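The cabinet of my dreams (well, of my folders)

8 June 2003

I have been putting this off since October and I finally gave in. The paperwork cupboard is being sorted! I know that isn't everybody's idea of a thrilling weekend, but I've been looking forward to it in the way other people look forward to a trip to the seaside, and I've already bought new labels.

Some background for anyone who hasn't been reading long. When I moved up to Serkesex all my papers came with me in shopping bags. Bank letters, the boiler booklet, knitting patterns, three years of seed catalogues, the lot. They went into the first cupboard that had a door and I shut it on them. Since then I've opened it only to push more in, and once to look for my birth certificate, which was in the kitchen drawer all along with the takeaway menus.

So, the plan. Everything out, sort on the carpet, and then only folders go back in. I use the Listurel ring binders, the plain navy ones, and I love them more than is sensible. They close properly. They don't sag when you put them down flat. I paid 11 pounds for a set at the market in Gurkeck and I'd happily have paid more (don't tell the man on the stall).
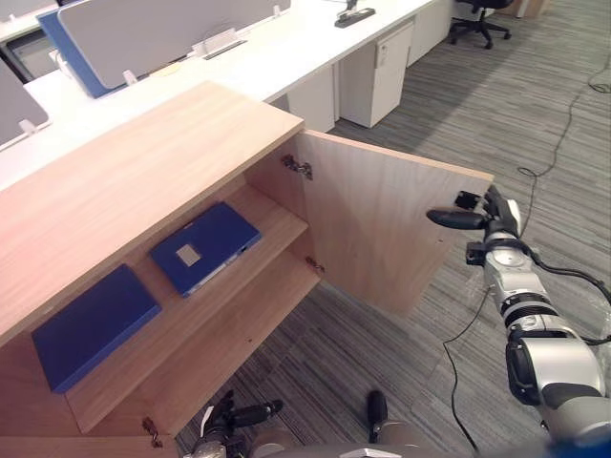 Should folders stand up or lie flat in a shallow cupboard?

Flat, if you only have a few of them. A binder that isn't held up by its neighbours slumps over, the rings pull to one side and the pages at the back get that horrible curl. Once you have enough to fill a shelf from end to end, stand them up with the spines facing you. Until then lay them down, and try not to stack more than three or four in a pile or you'll never bother with the one at the bottom.

I've gone flat for now. One for the house, one for money. I did wonder about a third for "everything else" but I've been down that road before and it becomes a shopping bag with rings in. If a thing doesn't belong to the house or to money it probably wants to go in a different room. The knitting patterns have gone upstairs to live with the wool, where they should have been in the first place, and the seed catalogues have gone to the recycling apart from one with a lovely page of sweet peas that I couldn't part with.

I do like a light wood cupboard. My last one was a great dark thing with glass in the front and it showed every fingerprint, plus you could see the muddle through the glass, so you felt guilty just walking past with a cup of tea. A pale top makes a room feel bigger, and I get to put a plant on it when I've finished. It's all going to look so fresh!

A word about doors, as I get asked about hinges more than you'd think. The kind with the little cup set into the wood are marvellous, but they do drift. If your door has started to rub at the bottom or won't quite meet the side, get a screwdriver and have a go at the adjusting screws before you decide the cupboard has had it. A quarter turn, close the door, have a look. Another quarter turn if you need it. I lived with a wonky door for two whole winters in the old flat and it took me less time to put right than it took to boil an egg.

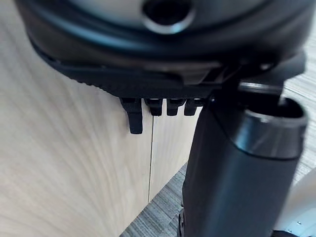

And do empty the shelf first if you're going to be leaning on anything. I once did it with a full load of cookery magazines in there and the shelf pegs popped out, one after another, like buttons off a coat.

Back to the papers. My sorting method is very simple. I sit on the floor with a cushion and make a pile for keep, a pile for shred and a pile for "ask somebody". The last pile is the dangerous one. This time I've given it a limit, which is whatever fits in one plastic wallet, and when the wallet is full I have to make up my mind about something before I can add anything else. It works a treat. I'd got through the whole of the gas and electric before lunch!

My other rule is newest on top. I used to file oldest first, because it seemed more proper, and every time I wanted the latest bill I had to lift the entire contents of the binder over the rings. Why did I do that for so long? With newest on top you open the cover and there it is. Then when the binder gets too fat you take the bottom half inch out, see what you still need, and shred the rest. 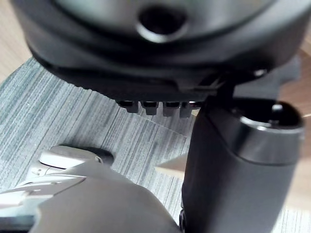
Labels next. I've tried big ones, coloured ones, and a system with stickers that I couldn't remember the meaning of by the following week. Now it's one small pale label per binder and one word on it, in capitals, in black pen. HOUSE. MONEY. If I can't get it down to one word then I haven't worked out what's going in there.

I bought mine from Sandhu, the stationery shop by the bus station, where they come in a box of 500. Yes, 500, for two folders. I shall be labelling jam jars until I'm a very old lady and I'm delighted about it. They also had some gorgeous cloth-covered box files in the window and I walked past them twice before I went home. Very strong of me, I thought.

I'm keeping the bottom of the cupboard clear for the time being. It's so tempting to fill a space the minute you've made it, and I want to live with it for a few weeks and see what turns up wanting a home. The sewing box has been hinting. So has the big atlas, which is too tall for every shelf I own.

Still to do: the shredding (a whole evening of it, with the radio on), a proper list of what's in each binder to tuck inside the front cover, and the drawer with the takeaway menus. If any of you have a good way of keeping guarantees together with their receipts, please leave me a comment. Mine fade to nothing in the plastic wallets and I've just found a kettle one that is completely blank.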